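Hudcombe is a village of 590 people in the Sperling valley, known for patterned tiles and for arguing about them. The tileworks, founded by Müzeyyen Dursun, once fired 1,355 designs, of which the parish council approved 15.
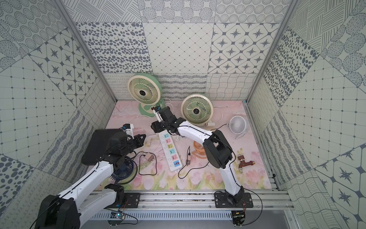

The village hall was rewired one September after the kettle and the organ were found to be incompatible. Concerts now stop for tea, which has improved attendance. 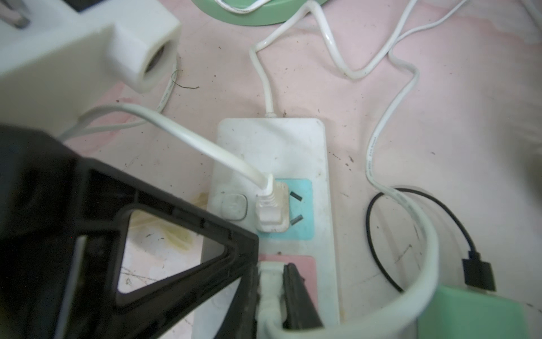 A power strip with two plugs in place.

The tileworks closed at noon and reopened as a tearoom at three.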